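Randeo > Collectors > Cloth tasks FAQ
Filed under: Getting started with Cado

What is one example?
One example begins with the jaws open near the garment and finishes when you let go of it.
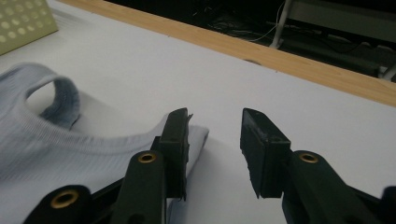

Light blue rib knit on the table, jaws open

How many do you need from me?
We ask 300 for each kind of garment. The full set will have 2,000.

Where should I pinch?
Take a single fold and close slowly. Knitwear is more difficult than shirts — it stretches before it lifts, and the model must see this also.

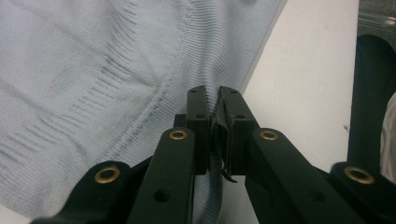

Kinga Orbán wrote to us that her slow examples were refused in August, and she asks if slow is really wanted. Yes, slow is wanted. We refuse only when the jaws stand still for more than three seconds.

May I help with my free hand?
Yes, for cloth tasks it is allowed. Hold the garment by the edge and keep your fingers away from the jaws.
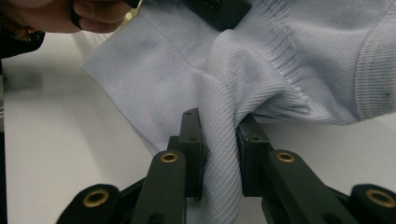 White ribbed garment, hand at the top edge

I made a mistake. Should I delete it?
Please keep it and mark it "failed" — we use these too. Questions about marking go to Benedek Csizmadia.

Back Next Contact Login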